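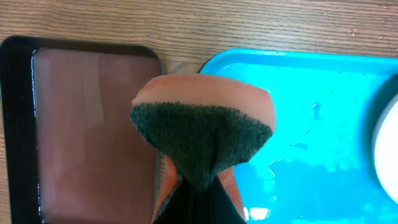

Sponge on station between the two trays.

Trollside two-arm kit: progress report to the Ruchti fund
Covers work up to 25th March. Next report due in June.

Dear Ingeborg,

You asked for this one to be shorter than the last and to have fewer adjectives in it. I have managed the first.

As a reminder of what your money is doing: the Trollside kit is two arms on a rail, with grippers, cameras and a power supply, sold to small catering outfits and college labs for 3,029 euros before shipping. The sales sheet lists "light dish handling" among the things it will do. Zitside's job is to find out what "light" means, and whether the people who buy it will be pleased or will phone us.

Assembly
The kit arrived complete, which put it ahead of the previous two we reviewed. The manual is good up to the page where the cables come in, and then it seems to lose heart. The cables ended up looped along the outside of the arms, and we have left them that way for now. Gobnait Buckley has drafted a replacement for the cable page and sent it to Trollside. They thanked her and asked if she would like to do the rest of the manual. She has not answered.

Arm calibration takes most of a morning the first time and a coffee break after that. The software, Prinis, has one large green button marked Ready and a small gray message underneath explaining why it isn't. We have asked for the sizes to be swapped.

The sponge
I promised you a section on the sponge and I am sorry to say there is enough material for one. We use an ordinary kitchen sponge, foam on one side and a green scouring pad on the other, because that is what a buyer will have. The gripper closes on it with the enthusiasm of a new handshake. Squeezed hard, it folds up around the jaws and offers the plate a good deal less scrubbing surface than you paid for. Squeezed gently, it can rotate in the grip as soon as it meets resistance. We have a force setting we like for the dry sponge and a different one we like for the wet sponge, and Prinis will store only one of them. Trollside calls this a known item. I take that to mean it is on a list.

Water
There is water in the trays and it does not reliably stay there. The arms are sold as splash tolerant "in normal use," and the normal use of a sponge is not defined anywhere in the documents. We wipe down the wrists at the end of each session and have put the question in writing. Until it is answered I would not want the phrase on the box.

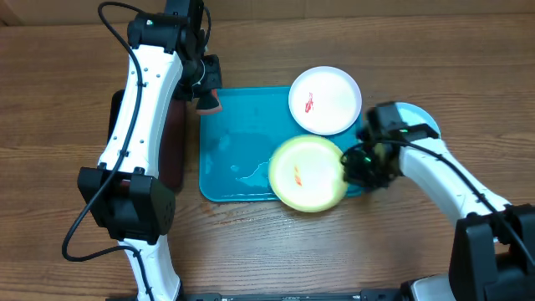
Right gripper at the rim of the yellow-green plate, white plate behind it on the tray.

Plates
Plates are going better than I told you they would, and I would like that noted, having been gloomy at some length in the last report. Both of the plates we favor have a little fish printed in the middle. Jolien Declercq picked them out, and the fish has proved handy as a target when we check the overhead camera view.

The rim is the difficulty. A plate lying flat gives the fingers very little to get under, and a plate that overhangs the tray gives them something. So an operator who sets the plates down carelessly gets better results than one who sets them down neatly. I don't know how to put this in a buyer's guide.

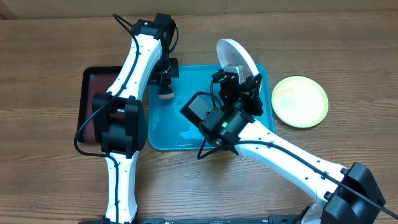

Bench notes by Ngan-ling Tse

Ward has asked me to add the parts he would only get wrong.

Of 13 plate-and-sponge runs in this period, 3 were stopped by the operator and 2 were stopped by Prinis for reasons it kept to itself. The remainder reached the end of the routine. Reaching the end is all I am claiming for them. How clean the plates are is a separate test, and the inspection sheet for it is still being argued over.

Holding a plate up on its edge over the tray with the right arm and bringing the sponge across with the left is the arrangement I would recommend to buyers. It is easier on the left wrist than scrubbing flat, and the water drains into the tray. Its weak point is the handover between "arm is holding plate" and "arm is holding plate where the other arm expects it."

Still to do before June:
Gripper force settings, wet and dry, if Trollside gives us a second slot to save them in.
Bowls. We have been putting off bowls.
A written answer on splash tolerance.
Replacement foam for the finger pads, priced per pair.

Spending is within the budget you approved. The sponge line is over. We would like to move a small sum across from travel, given that none of us has been invited anywhere.

Ward Goossens and Ngan-ling Tse
Zitside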